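Equipment Plan and Budget for a Small-Parts Assembly Cell
Student Project Report, Robotics and Automation Lab
Prepared by Ebuka Bako

1. Background

Our course runs one assembly cell with one arm, and two project groups share it. The department asked for a written plan before it would release money for a second cell. My project was to work out what the second cell should contain, what it should cost, and what order to buy things in. The limit I was given was $4000, not including the arm, which comes out of a separate lab fund.

The task the cell has to support is the one we already use in class. Parts are picked up by a two-finger gripper and placed on shafts or in fixtures on a white tabletop. 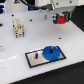
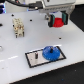 Gear task on the white table, red part in the gripper, blue gear on its plate.

I started by spending time with the present cell and writing down every item that would need to exist twice. This took longer than I planned. The big items are easy to remember. The small ones (cable ties, table screws, spare finger pads) were not on any list, and when I asked for the original order forms I was given a folder with half of them missing.

2. What the second cell needs

I sorted everything into two groups. The first group is what the cell can't run without. The second group can be shared with the first cell or added later.

Needed from the start:
Table with a flat top and mounting holes
Base frame for the arm
Two-finger gripper with pads
Gripper cable and one spare
Gear plate with shafts
One set of gears
Emergency stop and wiring
Power strip with a switch

Can be shared or added later:
Connector test parts
Second gear plate
Storage bins
Side lighting
Torque driver for changing the fingers

There was some argument over the lighting. The other group wanted it in the first list, on the grounds that glare on a white top makes the camera work harder. I agree that glare matters, but a matte top deals with part of it, and the room lights can be switched off in two rows. I left lighting in the second list with a note to review it after the first month of use.

3. Table top

The top was the item with the most choice. I asked for prices from two suppliers, Grilthorpe and Dumden. Both offer a white panel drilled to order. Grilthorpe charges one price for the panel with drilling included. Dumden charges less for the panel and then adds a fee for each hole. With the hole pattern we would want, the Dumden panel ended up costing more.

I also priced drilling a blank panel ourselves in the school shop. The shop can do it, and the material is cheap. The problem is the finish. The shop supervisor said he could not promise clean edges on a coated panel without making a jig first, and the jig would take up most of a lab period for two people. I put this down as the fallback choice if the quote goes up before we order.

My recommendation is the Grilthorpe panel in white, matte finish, at $740. The drawing with the hole positions is in the project folder. Whoever places the order should check that drawing against the base frame before sending it. I found one hole that was placed from the wrong corner in my first version and I would not be surprised to find another.

4. Gripper and pads

The gripper is the most expensive item in the plan. Lollo sells a two-finger parallel gripper that fits the arm's flange without an adapter. Poojary sells one with a longer stroke, but it needs an adapter plate and a different cable. The longer stroke would be useful for bigger parts. None of the parts in our task list are big enough to need it.

Lollo's quote was $1690 for the gripper, one cable, and one pair of pads. Poojary's was $1580 for the gripper alone. Once the adapter and cable are added the Poojary option costs $1797, a difference of $107 in favor of Lollo, and there is one more part between the arm and the gripper that can work loose.

Pads are a running cost and should be budgeted that way. I allowed $217 for pads and spare screws for the first year. That is a guess based on how often we asked for new ones last semester, and the request log was not kept carefully. If the real number is higher, the money should come from the reserve and the next budget should be corrected.

5. Plates, shafts, and gears

Gears are cheap if we print them and not very expensive if we buy them. For the first set I suggest buying. When a placement fails we need to know whether the part or the program is at fault, and a printed gear with a tight bore makes that hard to sort out. Printed gears can be added once the cell is running.

Color should be ordered on purpose. We had one week in February when every spare gear in the drawer was the same color, and the group working on part detection could not do much. The order should specify at least two colors that stand out against a white table.

The plate is a shop job. Metal stock is already in the rack, so the cost in the budget is only for shafts and fasteners. Shafts should be ordered with a few extra. They get bent when the gripper comes down off center, and a slightly bent shaft is hard to see but makes the gear stick.

6. Budget

Table panel, drilled: $740
Base frame and feet: $520
Gripper, cable, one pair of pads: $1690
Spare cable: $85
Pads and spare screws, first year: $217
Gears, bought set: $96
Shafts and fasteners: $62
Emergency stop and wiring: $190
Power strip and cable ties: $60
Shipping: $100

Total: $3760
Left in reserve: $240

The reserve is small. I would have liked it to be larger, but the only way to get there is to drop the spare cable or the running cost for pads, and both of those would come back as a request later in the year. A broken cable stops the cell completely. The spare should stay in.

7. Order of buying

The gripper has the longest lead time. Lollo quoted 6 weeks, and the other items can all be here in less than half of that. The gripper should be ordered first, as soon as the plan is approved, and the panel and frame right after it.

The emergency stop has to be checked by the lab technician before the arm is powered. He needs to be told in advance – he is shared with two other departments and his time fills up early in the semester. I have put this in the schedule as its own step. In my first draft it was part of "setup" and got no time at all.

Gears, shafts, and fasteners can wait until the frame is bolted down. The plate can be made in the shop during the waiting period.

8. Things I am not sure about

The floor space is tight. I measured the area next to the first cell, and the second table fits, but the walkway behind it is narrow with both chairs pulled out. Turning the second table to face the wall would fix this and would put the emergency stop on the side away from the door. The technician should be asked which he prefers.

I did not price software. The license we have covers both arms according to the course page, but I could not find the actual agreement. If it turns out to cover one arm only, this budget is short and the plan has to go back for review.

I also did not include connector parts. The connector task is only used late in the course, and the two groups can take turns with the set we have. If enrollment goes up next year this will be the first thing to run short.

9. Recommendation

Approve the list in section 6 as written, with Grilthorpe for the panel and Lollo for the gripper. Place the gripper order first. Confirm the software license before any other money is spent. The quotes, the panel drawing, and my notes on the present cell are in the project folder under the equipment heading.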